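Surnow opens bead and jewellery mending service to postal customers

Ovico workshop to take in tangled boxes, broken bracelets and odd pieces from January

Surnow, the jewellery repair and sorting firm based at the Ovico workshops in Travholm, will accept work by post from January. Until now customers have had to bring their pieces to the counter in person or book a home visit.

The postal service covers everyday and costume jewellery: beaded bracelets, cord necklaces, bangles, rings, charms and loose beads. It does not cover watches, or pieces set with precious stones, which the firm will go on passing to a goldsmith.

Customers can send a single item or a whole box. Surnow expects most people to choose the second. In the past year the workshop handled 2,485 pieces, and the larger part of them came in mixed boxes that had been kept in a bedroom drawer or on a bedside table, with everything put in together.

"People say sorry for the state of the box when they hand it over," said Helmi Kuusisto, who runs the workshop. "There is no need. We would much sooner have the box as it is than have someone pull at a knot and snap the thread."
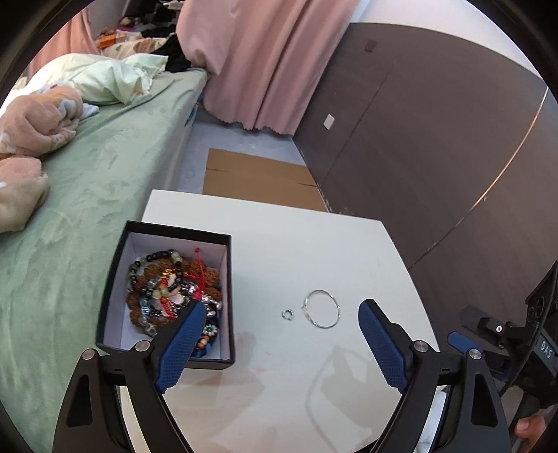
Beaded pieces in an open box, with a silver ring and bangle set out on the table.

The firm asks customers not to sort beaded items before sending them. Metal pieces should be taken out where this can be done without pulling, and wrapped on their own in soft paper. Rings with a raised or uneven outline catch easily on thread, and a thin bangle can be bent if a full box is packed on top of it. Anything caught fast in the pile should be left where it is.

Each box is opened on a flat tray when it arrives and a list is made of what is in it. Whole pieces are freed first, then broken strands, then loose beads. The list is sent to the customer by email with a price for each repair. No mending is started until the customer has agreed to it, and single items can be crossed off.

Beads from the same broken strand are kept together in a numbered bag. Where some are missing, Surnow will look for a match in its own stock, or space out the remaining beads with plain ones if the customer prefers. Seed beads and other natural beads are harder to match than glass, and customers will be told if a close match cannot be found. Old cord is returned with the finished piece on request.

Sorting is charged at £10 a box. Restringing is priced by length and by the kind of cord used. The sorting charge is taken off the bill when the repairs come to £50 or more. Return postage is paid by the customer and is shown on the price list before any work is agreed.

The box itself should be no larger than a shoebox and should have a lid, or be taped shut inside a stronger carton. Glass jars will not be accepted by post. Customers who are sending something they would be very sorry to lose are asked to use a tracked service and keep the receipt.

Home visits will carry on as before within the Travholm area. A visit suits people who have jewellery in several places in the house, or who want to go through it with someone and decide what to keep. The work is usually done in the bedroom, close to where the pieces are kept, and all that is needed is good daylight and a clear surface such as a small table.
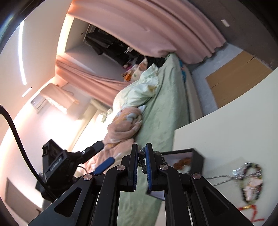
Dark round beads in a bedroom with pink curtains and daylight from the window.

Before a visit, customers are asked to check the places where small things tend to end up, such as coat pockets, the folds of blankets and the gap between the mattress and the wall. Beads from one broken bracelet often turn up in more than one of these. They can be put in an envelope and handed over on the day, with a note of where they were found if that is known.

Visits are booked in the morning or the early afternoon so that colours can be judged by natural light. Black, dark blue and dark brown beads are easily mixed up under a lamp, and the workshop has had to restring bracelets that were mended at home in the evening with two colours on one strand.

Kuusisto said the postal service had been planned for some time. "We had calls from people who had moved away and wanted to know if they could send something in. We took a few boxes that way to see how it went, and the main thing we learned was to give clear packing notes."

Those packing notes, along with an order form, will be posted to anyone who asks for them. They can also be picked up at the counter. The form has space for the customer to describe any piece that matters most, so that it can be looked for first.

The firm aims to send the price list within 72 hours of a box arriving. Repair times depend on the work agreed. A plain elastic bracelet is normally done the same week, while knotted strands take longer.

Surnow has also taken over the bead stock of Lindqvist, the former craft supplier in Travholm, which includes glass, wooden and shell beads in older colours no longer made. The stock will be used for repairs first. Loose beads from it will be sold at the counter later in the year.

Notes

Surnow repairs, restrings and sorts everyday jewellery. The counter at the Ovico workshops stays open at its usual hours. Requests for packing notes, home visits and further information should be made to Helmi Kuusisto at the workshop.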